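Was There Ever a Preacher of Flerano?

Members who came to the January talk will remember the claim made in the last ten minutes: that the Flerano awakening was the work of one man, a self-taught botanist and lay preacher who walked the valley with a plant press under one arm and a psalter under the other. It is a lovely story, and it has been repeated in every parish history I own. I have spent a good part of the winter trying to find where it comes from, and I'm less convinced than when I started.

The parish books are the obvious place to look. They show a real jump in attendance over two winters, and nobody disputes that. What they do not show is a preacher. The clerk wrote down the names of visiting clergy, the cost of candles, and the death of a horse. He never mentions a man drawing crowds of 510 to an open field, which is the figure on the plaque. Clerks did miss things. I find it hard to believe this one missed that.

The number itself first turns up in the Kuipers pamphlet, printed 47 years after the events. Kuipers gives no source. Later writers cite Kuipers, then cite each other, and by the time you reach the fourth or fifth book it looks as if the crowd had been counted by several people.

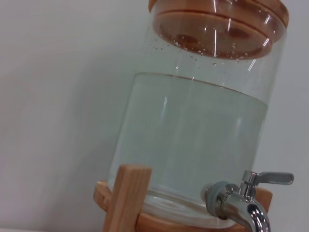 Water dispenser with wooden lid.

Then there is the herbarium. The Plimari collection holds 50 sheets said to be in the preacher's hand, mostly sedges and saxifrages, with a few mosses. I asked to see them and was allowed seven. The labels on those are in two different hands, to my eye, and one gives a place name that the valley did not use until the road was built. Someone may have relabeled old sheets, as collectors often did. But a relabeled sheet cannot tell us much about who picked the plant, and it certainly cannot tell us that he preached.

The usual answer is that the sermons survive. What survives is the Cleketti notebook, a copy of a copy, with the first pages gone. The flower imagery that everyone quotes (the saxifrage splitting the rock of the heart, and so on) is in there, and it is very good. It is also close to what was being printed in cheap devotional tracts all over the region at the time. A farmer with a decent memory could have written it down after reading one – or the copyist could have added it.

I am not saying there was no such man. My guess, for what it is worth, is that there were several: a schoolteacher who collected plants, one or two traveling lay readers, and a lot of households that were already meeting in kitchens before anyone came along to lead them. Later tradition tends to prefer one face.

If anyone has family papers from the upper valley, especially letters or account books, I would be glad to look at them. Copies are fine. Please don't send Kuipers, I have three already.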